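Clearing out the kitchen cupboards

June 6, 2022

We get the keys to the new flat in Drernville in 20 days, so I have started on the kitchen. I left it until now on purpose. Books and clothes are easy to pack and I did those in May. The kitchen is harder as we are still eating out of it.

My rule is one cupboard an evening. Everything comes out, gets wiped, and goes back only if we will use it before we leave. The first cupboard was tins. We had enough chickpeas for a long siege and one tin of peaches that had gone past its date by a good few years. The peaches went in the bin. The chickpeas have become soup, and then a different soup.

The second was spices. Saron Yilma gave me a tip for these, which was to smell each one and throw it away if you can't tell what it is with your eyes shut. I lost almost all of the top shelf that way. I kept the cumin, the paprika and a bag of bay leaves.

Sauces were the third evening and took the longest. I am not paying to move half bottles, so we are working through them. Brown sauce has gone on eggs. Soy sauce goes in most things anyway. Ketchup is slower. 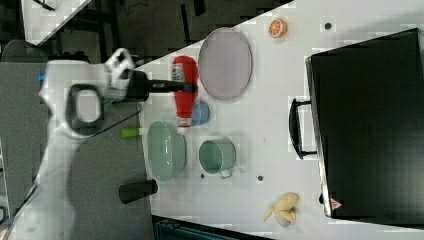
The ketchup, lying on its side.

I looked up what you can do with a lot of ketchup and the answer is mostly meatloaf. I made one on the old tin I use for everything and it was fine – a bit sweet. Next time I would leave out the sugar the recipe asked for and put in more onion. It fed us for two days and the end of it went into sandwiches.

Still to do are the pans, the drawer with the batteries in it, and the space above the fridge, where I have not looked for a long time. Seo-ah Seok is having the big stock pot and the spare kettle. If anyone nearby wants jam jars, I have a box of them with lids. They need to be collected before we go, and you should bring your own bag as the box is coming with me.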